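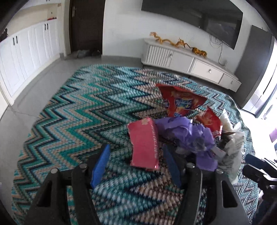

Living room task: packaging on the zigzag rug, gripper open in front of the pink box.

To: home-services list
From: K. Wilczyńska
Date: 26 August 2021
Subject: Re: What happens with our hours?

Dear all,

I answer to the message from the Cerness team, which I quote here:

> We hear that the tidying tasks will go to the robots
> after October. We are 6 cleaners in our team. Shall
> we now only teach the machine and then go home? Also,
> who pays when we work slower with the gripper?

I understand this worry, I had it also. At Diranska we work with the hand grippers for 3 months now. Picking up wrappers and bags from a rug is easy for a person, but with the gripper it asks patience, above all the thin shiny plastic. My wrist was tired after 40 minutes, so we agreed with Uren on a pause at that point. Please ask for the same.

About the pay: the hours with the gripper are paid as normal hours, and the slower speed does not count against you. I have this in writing and can forward it.

About the jobs I can not promise anything. Until now 2 colleagues have moved from cleaning to checking the recordings. They sit more and they miss the talking, but they like the earlier finish. I would prefer that we are asked before such changes are decided, and I will write this to Uren.

Does anybody have the new rota already? Ours still shows the old one.

With kind regards,
K. Wilczyńska
Diranska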